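Progress report to the Letier Fund, 6/1/25

Dear friends at Letier, thank you again for your patience with us and our romance novels! Since December the Thampi reprint list has grown to 13 titles, all of them love stories that had been out of print far too long, and the first printing of 3000 copies is at the binder.

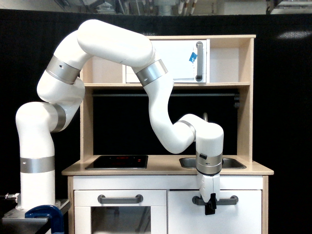

Karthikeyan Hegde wrote back that the frontier sagas should come out ahead of the Regency ones, as readers keep asking for them, and we have moved the schedule to suit.

Advance orders stand at 875, mostly through the Plukberg book club (bless them).
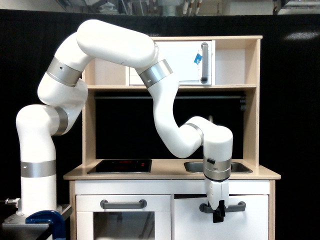 Play kitchen and white robotic arm.

The new covers took longer than we'd hoped, and I rewrote the back copy for The Widow of Treltix more times than I care to admit.
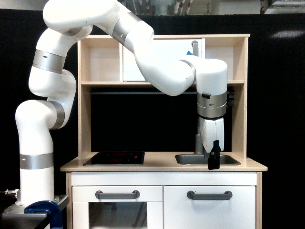
It still gives away the wedding, so I'll have another go at it before the proofs are due.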